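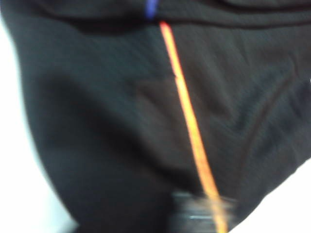 Does wrist camera pretraining really help with cloth?
The Prusus write-up claims a policy trained on 2000 wrist-view clips beats one trained on 400 when handling dark fabric. Same test garments in both. Should I believe it?

Aiman Govindasamy
I wouldn't yet. They ran one seed, and the blurry clips were dropped from the small set only – so you're comparing two things at once. Ask for the 554 held-out trials split by garment.

Abdelghani Tahiri
worked ok for us on Nirnora but we only tried towels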